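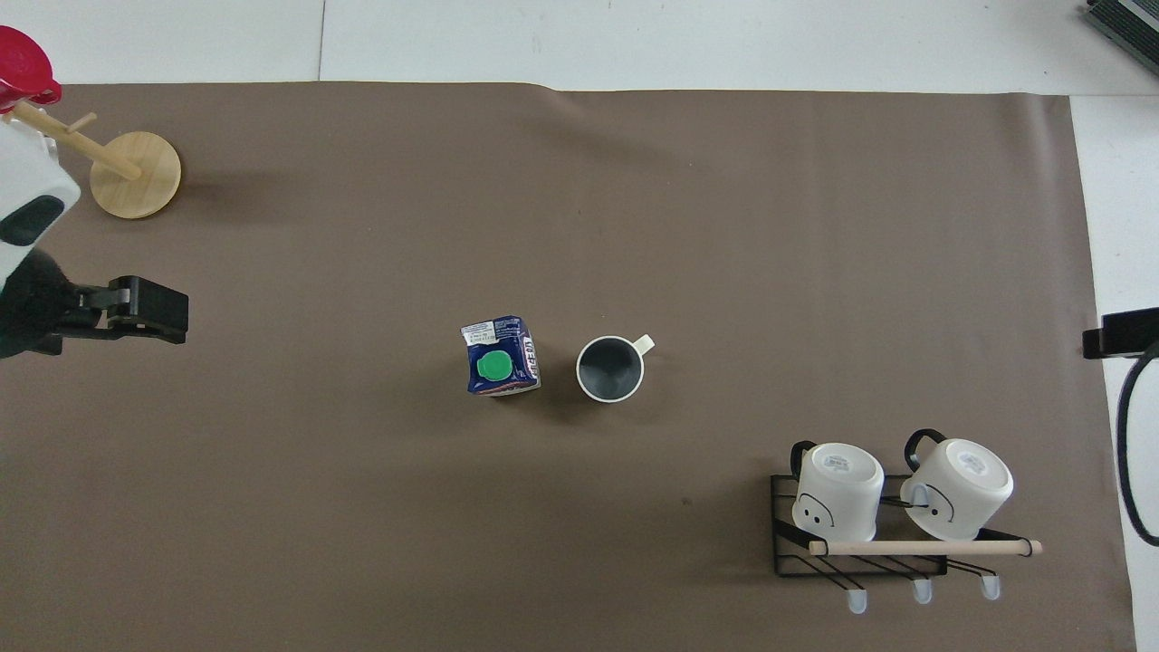 In our robotics club at the school we have a disagreement since the spring, and I would like to write my side of it. The question is simple. Should the students practice for the Grirnora competition with clean, separate objects, or should they practice with a table that looks like somebody's kitchen? I am for the kitchen. A mug tree, a wire rack with two mugs upside down on it, one more mug standing upright beside a small blue carton with a green cap, and a sheet of brown-gray paper that curls a little at the far edge: this is the kind of table I want the students to meet in the first week. My colleague Thắng Thái wants them to meet it in the last week, or maybe in the next year.

I will explain his opinion first, because he is a good teacher and he is not wrong in everything. Thắng says that a beginner must succeed early. If you give a student of fourteen years one foam cube and one gripper, she will pick up the cube on the first afternoon and go home happy. Then you give her two cubes, then a cylinder, and so on. This is how he learned, and this is how the Histus workbook is arranged, which our club bought when it started. It has 48 exercises, and a mug with a handle appears in the last part. I followed this workbook for two seasons and I had no complaints from the parents.

But I had a complaint of my own. When the students came to the mugs, they were already very good at something else. They had learned to write a program for a cube. They closed the gripper at the center of the object, always from the same side, always at the same height. It was difficult to take this habit away from them. One team rewrote almost everything in the last 8 days before the regional round, and two of the members were so tired that they did not want to continue in the fall. I do not think these two were weak students. I think we had taught them a comfortable thing for too long.

A mug is a very good teacher. It has an inside and an outside. It has a handle, and the handle points to some direction, and the direction changes each time a person puts the mug down. When it hangs on a peg, you must think about how to lift it off. When it is upside down on a rack, you see the bottom, and the part you would like to hold is somewhere below. A student who begins with a mug must ask from the first day: where can I touch this, and from where can I come to it? With a cube she does not need to ask this question, so she does not learn that the question exists.

The carton is also useful, and I am a little proud that I insisted on it. A carton that has been pressed many times is no longer a box. The sides go in, and every team that measured it got a different width. One boy asked me which number is the correct one. I told him that I do not know, and that he should write a program which does not need to know. He was not satisfied with my answer, but he thought about it for a long time.

Thắng's second argument is stronger. He says that on a full table a beginner cannot find her own mistake. The gripper misses the mug, and she cannot say if the position was wrong, or the angle, or if the rack was in the way. With one cube there is one thing to check. I accept this. In the first weeks of my way there is more failure, and some of it is failure without explanation. My solution is that we do not ask for the complete task. In the first week the team only has to move the gripper near one mug, stop, and say in words what the next move should be and why. The week after, they may close it. All the objects stay on the table during this time. They do not have to solve the rack, but they have to see it every day and plan around it.

There is also the matter of money, and here I must be careful, because my way costs more time but less money. The practice kits from Porkix are well made, and I have nothing against them. But for a club like ours they are expensive, and each new level is a new kit. Mugs and cartons come from our kitchens. The students named our arm Ông, which means grandfather in Vietnamese, because it moves slowly and does not like to be hurried. Ông does not care if the object came in a kit. I would like to put the saved money into spare fingers for the gripper, which is the part we break most often.

The student who changed my mind about this, and who made me brave enough to argue with Thắng, is Cúc Ngô. She joined us in the middle of a season, when the table was already full, and there was no time to give her the cubes. I felt sorry about it then. She spent her first meetings only looking at the mugs and drawing on paper the places where two fingers could fit. Her drawings were not beautiful. But when her team received a cup of a strange shape in the practice round, she was the one who said calmly where to hold it, and the older members were still looking for the center.

I know that one student is not a proof. Thắng has told me this many times, and he can name students for whom the cubes were exactly right. Maybe there is a kind of child who needs the early success more than the correct habit, and I should watch for that child better than I do now. I was an impatient student myself, and it is possible that I am designing a club for the person I was at that age.

Still, we must decide before the new group comes, and a mixture of the two plans will make both of us unhappy. I have asked that for one season all the new teams begin with the full table. Thắng will choose the objects together with me, so that it is difficult but not cruel. He may keep one foam cube in the drawer for emergencies. If the teams are worse at the regional round than they were last year, I will open the workbook again at the first exercise and I will teach it seriously.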